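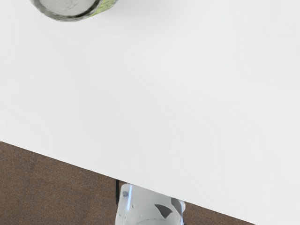

Simulated view in Revthorpe: one container way up by the far edge, gripper down at the front.

Revthorpe planning seat, one year license
Reviewed by Emerson Tavares, Sep 21, 2026

I bought this in March, when we had money for one arm and a boss who wanted the whole shopping list priced first. The seat was $1149, which hurt a little, but I'd already been quoted over $210 an hour by an outside shop just to look at our layout. So I clicked buy and hoped!

You build your bench, drop in an arm and a gripper, and see what fits before you order anything. I love that part. My first layout was one big white table, and looking across all that bare top made me go back and rethink how much reach I was paying for. (I'd been eyeing the long arm from Tomaszewski. It's off the list for now.)

The object library is better than I expected, too. I set up a snack bench with a can, some fruit and a toaster oven, and got a feel for how much room the oven eats up next to everything else.

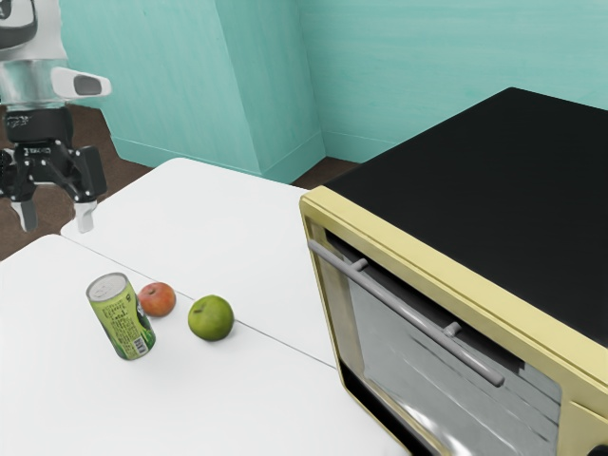 Snack bench, two tables end to end, gripper open over the back left.

Gripes? The cost sheet is clunky. It left out shipping and spare fingertips until I dug through the settings, and my total jumped 13 percent. Crescencio Villalobos over at our Mernley site had the same thing happen and just keeps his own spreadsheet. Support took 26 hours to answer me, and then they were super nice about it.

Would I renew? Yes, for a year when we're buying. If your budget is already locked, I'd skip it and put the money toward a second gripper.

Four stars.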